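Tammont Free Reed Club, minutes
June 1, 2024
Posted by Irena Wieczorek

Opened at 10, late start, door code had changed. Dinesh Pant in the chair, me on notes. Apologies from the Beaudoin brothers. January minutes read and passed, one fix: the tuning workshop was on concertinas, not accordions.

1. Tuning bench. Long talk re reference pitch. Club tuner still set to 442 from the last loan, so two sets of reeds came out sharp to everyone else. Agreed 440 for all shared instruments. Anyone who plays with the Kidgate band can keep their own box where it is. Dinesh to put a label on the tuner.
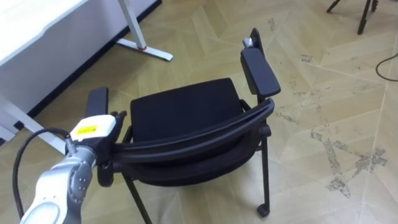

2. Reed orders. Skurkis has put prices up again. Full set of treble reeds is now $446, was $423. Club will still buy one set for the red melodeon, low G is beyond saving. After that we ask for quotes elsewhere. Irena to write to them and ask if single reeds can be had without the set, they used to do it.

3. Loan boxes. 3 out at the moment. One is overdue since January, Dinesh to phone. Straps on the small Beaudoin are worn thru at the buckle, do not lend till fixed. Reminder, bellows closed and strapped before it goes in the case. Found one last month with the bellows strap tucked behind and a bent corner.

4. Beginners hour. Going ok. Question whether to teach push-pull first or let people cross rows from day one. No agreement. Dinesh wants push-pull for the first month so they get the bounce. Others felt it puts off anybody who already plays piano. Leave to whoever is teaching that week, look at it again in the fall.

5. Tune list. Two waltzes dropped, too many in G. Added the Kidgate march and a slow air in D minor. Sheets to be emailed with basses marked, last lot had none and half the room gueseed.

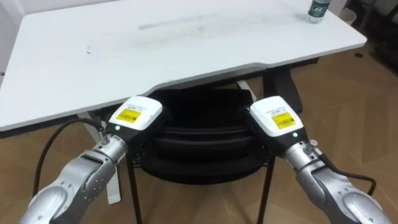

Desk with water bottle and paper cup.

6. AOB. Wax. The new block is too brittle, reeds rattling after a cold night in the car. Go back to the old mix, beeswax and rosin, Irena has the recipe. Someone asked about a beginner bass workshop, put on next agenda. Spare thumb screws in the tin if wanted.

Closed 11:40. Played till noon.

Comments

Marta: can I bring a piano accordion to beginners hour or is it buttons only?

Irena W: Bring it! All boxes welcome.

oldbellows: 442 was fine. Just saying

Dinesh Pant: Noted. Label is on the tuner now, please leave it at 440.

Ted R: item 5, is the march the one with the key change in the B part? I only have the old sheet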